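Flormont court moves first appearances to the Larau Street building

Starting in January, people arrested overnight in Flormont will make their first court appearance at the Larau Street building instead of the old courthouse on Tosh Avenue. The change covers all misdemeanor and felony first appearances. Trials, sentencing hearings and traffic matters stay on Tosh Avenue for now.

The court handled 137 first appearances last month, and 33 of them started more than two hours late. Most of the delays came from moving people between the jail and the courthouse, which share one transport van and a single rear entrance. The Larau Street building is next door to the jail and has its own holding area.

Sessions will begin at 9 a.m. Monday through Saturday. There is no Sunday session. A person arrested after the Saturday list closes will be seen on Monday morning unless a judge on call agrees to set bail by phone. The on-call list has not changed.

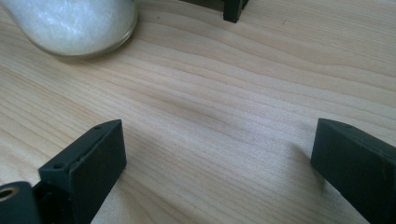 Bouchra El Sherbiny said the new location would help defense lawyers only if there was somewhere private to talk to clients before they were called. On Tosh Avenue, she said, she had often done those interviews in a hallway with a deputy a few feet away, and clients held back things she needed to know for the bail argument. She asked that the two small rooms beside the holding area be kept for lawyers and not turned over to storage.

The court office says both rooms are on the plan as interview rooms. They will have a table, chairs and a door that closes, and lawyers can sign up for a 15-minute slot at the front window. Phones may be used in the rooms but not in the holding area.

Family members who want to post bail should still go to the clerk's window on Tosh Avenue until the payment counter at Larau Street opens. Cash is accepted up to $2,000. Anything above that must be paid by cashier's check. Bring photo ID and the full name and date of birth of the person being held. The clerk cannot look up a case by nickname or street address.

Parking at Larau Street is limited. The lot behind the building is for court staff and police vehicles, and visitors will be towed from it. There is metered parking on both sides of the street and a public lot at the Taststead end, a five-minute walk away. The number 9 bus stops across from the main door.

Anyone with a notice that lists the wrong building should call the clerk's office before the hearing date. Notices mailed before the change will be honored at either address through the end of the month.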